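**Gruline desk, white, long version. 4 stars**

Quick one, lunch break's nearly over. Bought in August after the old desk started sagging. Paid 339 plus delivery. Had it a few months now.

Good stuff first. It's long. Really long. Monitor stand, keyboard, mouse, headphones, whatever I dumped there that morning, still room to write. Front corner is rounded, which my hip is very grateful for, I walk past it 5 times an hour. Edge is thick and smooth, no sharp lip under the wrists. Wipes clean with a damp cloth, even coffee rings (left one overnight, came off fine).

Assembly took me 60 minutes with Wenceslao Jara holding the other end. Don't try it alone. Instructions are ok, step with the cross bar is drawn backwards I think. We did it twice.
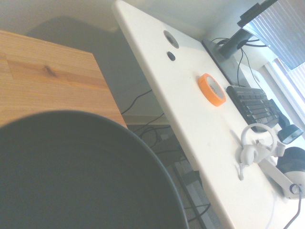
*Normal working day: orange tape, keyboard, mouse and white headphones all out on top.*

Cable grommet is at the end of the desk, gray ring, decent size, with a smaller hole next to it. Nice idea, wrong spot for me. My monitor sits further along so the cables just hang down behind the stand and loop around back there. Would of liked a second grommet in the middle. Could drill one but not brave enough yet.

Other gripe, white shows everything. Crumbs, pencil, hair. If you have a window next to it like I do, you see every smear by 3 in the afternoon. Get a cloth and keep it in reach.

Looked at the Zimthorpe one too, 1,480 for the same length, motorized legs. No thanks. Olum had a cheaper one but it wobbled in the store when I leaned on it. This one wobbles a tiny bit if you type hard, tightned the legs again after a week and thats mostly gone.

Would buy again. One star off for the grommet.

Uriel Daza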